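Search notebook... Go
Reading time: 3 min

Bench notebook, 2023-01-02

First entry of the year, and the subject is the blue-handled thing. Bianca Nistor wants every hand tool in the room to have a place and a name before the Zuvar job starts. I said fine. I had pictured an afternoon with a label maker and a mug of tea.

Rules as agreed before the break: if it lives on a bench it gets a tag, if it lives in a drawer the drawer gets a tag, and if it lives on the floor it gets moved and we have an argument. Tags start at 222 because the old Pomlow list stopped at 221 and Bianca doesn't believe in starting over. I do, but it's her spreadsheet.

Most of the morning went on handles. We have plenty of things with blue and black handles and the old list calls nearly all of them "tool, blue." Very helpful. Tudose supplied half of them in one go, years back, and must have had a good price on blue that month. So the new rule is that an entry says what color the top is, what color the grip is, and whether there's a hole to hang it by. The hole matters most, because it decides between pegboard and drawer.
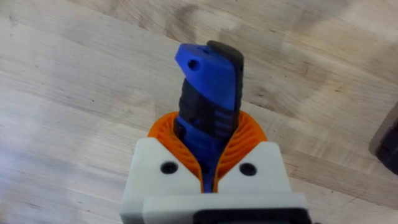
Blue top end with a round through-hole, smaller hole beside it. Pegboard candidate.

Tudur Prosser's view is that the small hole is for a lanyard. My view is that it's for collecting dirt. Entered as "hole, small" with a question mark, which pleases neither of us.

Pegboard arithmetic: Plondier quoted for a board with 300 hooks. We need nowhere near 300 hooks. We need hooks that stay in the board when you take the tool off, and the sample they sent let go of 9 of its hooks the first time I leaned on it. I've written back asking if they sell a worse board with better hooks. No reply yet, it's January.

Moved on to the room after lunch. The pale wood tables stay where they are. I measured for turning one of them sideways and it would leave a gap you could get a chair into but not out of. The workbench at the back is another matter. It has been "being sorted" since September and has reached the stage where clearing one end fills up the other.

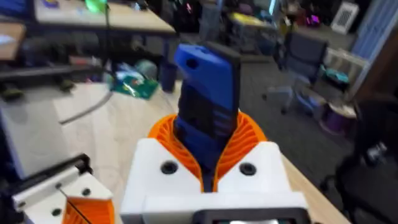 Agreed with Tudur that anything under a table counts as being on the floor, so it falls under the argument clause. He wanted an exception for cables. I gave him cables that are plugged into something. Bags get no exception, and that includes bags that are "still good."

Wire rack: leave it for now. If the spools move, they all move together, and we haven't got anywhere to put them.

To do:
- tag 222 on the blue one, under the grip ridges so it doesn't rub off
- ask Bianca whether "hole, small" is an acceptable entry
- chase Plondier about hooks
- back workbench, left end only, 2 hours and then stop whatever it looks like
- find the label maker, which has no label on it

Tudur has added "tea" to the spreadsheet as item 223. I'm leaving it in until Bianca sees it.

Questions about the notebook: ask at the bench or write to Tudur Prosser | Back to top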